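Paid testers wanted: Lanenano Kitchen kit, second round

Posted Mar 21, 2022

Itolia is looking for people to try out the Lanenano Kitchen kit before it goes on sale in June. The kit is a software package for training and checking robot arm tasks in simulated rooms. You do not need to own a robot arm to take part. Everything in this round runs on your own computer.

We ran a first round last year with people who already worked with us. They knew the software too well to be much help with the setup guide. This time we want people who have never opened it.

What you will do

You will install the kit, follow the guide, and work through a set of pick-and-place tasks in the kitchen rooms. Each task asks you to steer a simulated arm to an object on a counter, close the gripper on it, lift it and put it down at a marked spot. You can steer with a keyboard, a game controller or a 3D mouse. We would like a mix, so please tell us which one you have.

After each task the software saves a recording of the arm's joint positions and the camera views. You look at the recording, mark whether the grasp held, and write a line or two if something looked wrong. Things we want to hear about include fingers passing through an object, an object sliding when nothing touches it, and arms stopping short of a position they should be able to reach.

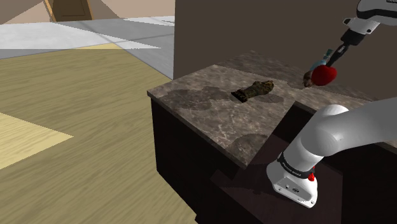
Fruit and other rounded objects have given us the most trouble so far. The contact settings were rewritten over the winter, and the first round never saw the new ones. Expect to spend a good part of your time on those tasks, and expect to repeat some of them. Failed attempts are just as useful to us as good ones, so please don't delete them.

The full set has 355 tasks. No single tester does all of them. You will be given a share, sent to you in batches, and you can work through a batch at whatever hours suit you.

Time and pay

The round lasts 8 weeks. We ask for at least 3 hours a week — more is fine if you have it, up to the limit in your agreement. Pay is hourly and goes out at the end of each month. The rate depends on where you live and will be given to you in writing before you agree to anything. Time spent on installation and on reporting bugs is paid at the same rate as the tasks.

Testers who finish the round also get a license for the released version of the kit.

Who can apply

You must be 18 or older. You should be comfortable installing software and finding a log file when asked for one. Programming is not required, though we have a few places for people who can write Python and want to try the scripting side. If that is you, say so and include a short note on something you have built.

Your computer needs a separate graphics card and enough free disk space for the recordings. The full requirements are in the tester guide. Laptops are fine if they meet them. The kit does not run on tablets.

Current employees of Itolia and of Tekleab, who built the room models, can't take part. Past employees can.

Recordings and privacy

The kit records what happens inside the simulation. It does not use your webcam or microphone. Your written comments are stored under a tester number, and only the two people running the round can match that number to your name.

How to apply

Fill in the tester form on the Itolia site and enter code 1001 in the box marked "Round." The form asks for your computer's details, the controller you plan to use, and the hours you expect to have free. Please don't send a resume.

We will reply to everyone, including those we can't place. If you are chosen you will get the agreement, a download link and a short practice task that you can try before signing.

A separate call for the Calto gripper add-on will be posted later. You can apply for both, but you will need to fill in a new form for that one.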